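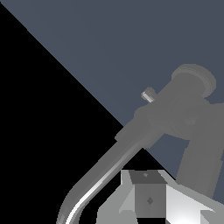

Saiu em 23/02/2022 e já li duas vezes (sim, eu leio estas coisas com gosto!): a Mokurgate publicou o seu guia de boas práticas para testes de braços robóticos em simulação, e acho que vai dar que falar. A regra de que mais gostei é simples: quem apresenta uma taxa de sucesso tem de dizer quantas tentativas fez, e o mínimo passa a ser 1000 por tarefa. Até agora cada equipa contava à sua maneira, uma confusão! 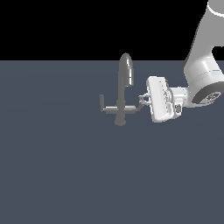
Teste em simulação: a garra junto ao manípulo da torneira.

Falei com a Gönül Tuncer, que coordenou o texto, e ela insistiu noutro ponto: as tentativas falhadas também se guardam e se publicam, com a versão do simulador ao lado. A equipa da Flina já experimentou o formato e entregou mais de 3000 registos.

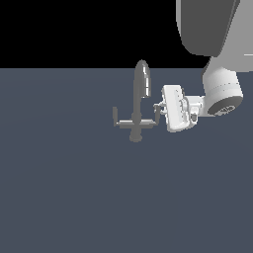 Eu acrescentaria uma regra sobre os limites de força, que o guia despacha em meia página, mas a Gönül garante-me que isso fica para a revisão de agosto. Até lá, quem quiser mandar comentários pode escrever diretamente à Mokurgate.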